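Clideck Nahtpad Iltton – Übungsgewebe für die instrumentelle Nahttechnik

Startseite > Training > Nahtpads und Zubehör

Artikelnummer 1513-5
Lieferbar ab Lager Dornance

Endlich ein Pad, auf dem das Üben richtig Spaß macht! Das Iltton ist unser flaches Übungsgewebe für alle, die mit Nadelhalter und Fasszange arbeiten, und es ist das Produkt, das wir am liebsten selbst auf den Tisch legen. Die Oberfläche gibt beim Einstich sanft nach, der Faden gleitet sauber durch, und auch nach vielen Stichen reißen die Kanäle kaum aus. Wer einmal einen Nachmittag lang Knoten auf hartem Schaumstoff gelegt hat, merkt den Unterschied beim ersten Durchzug.

Geeignet für
Einzelknopfnaht und fortlaufende Naht
Instrumentenknoten, auch mit zwei Instrumenten aus verschiedenen Richtungen
Übungen zur Fadenführung und zum Schlingenlegen

Besonders gern mögen wir das Pad für das Schlingenlegen. Der Faden liegt flach auf, man sieht ihn gut gegen den rötlichen Untergrund, und ein dunkler, geflochtener Faden hebt sich noch einmal deutlicher ab als ein heller. Für die ersten Übungen empfehlen wir deshalb genau diese Kombination.

Technische Angaben
Ausführung: flach, ohne vorgeschnittene Wunde
Haltbarkeit: nahezu 300 Einstiche je Seite
Nutzbare Seiten: 2
Verpackungseinheit: 5 Pads

Pflege und Lagerung
Nach dem Üben Fadenreste herausziehen und das Pad mit lauwarmem Wasser abspülen. Flach liegend trocknen lassen, bitte nicht auf der Heizung. Wer mit Kunstblut arbeitet, sollte es am selben Tag auswaschen – nach einer Nacht bleiben sonst leichte Schatten. Auf die Nähbarkeit haben sie keinen Einfluss.

Passendes Zubehör
Halterahmen Triantafyllou, mit rutschfester Unterseite
Übungsfaden geflochten, dunkelgrau
Ersatzklemmen für den Halterahmen

Der Rahmen lohnt sich wirklich, vor allem beim Arbeiten mit langen Instrumenten. Das Pad bleibt liegen, auch wenn der Faden einmal kräftiger auf Zug kommt. Ab Oktober gibt es ihn auch in der schmalen Ausführung.

Nur für Übungszwecke. Nicht zur Anwendung am Menschen.

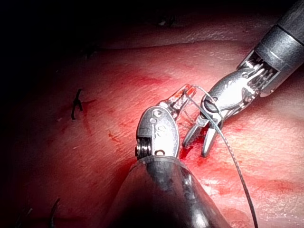

Lesezeit: 2 Minuten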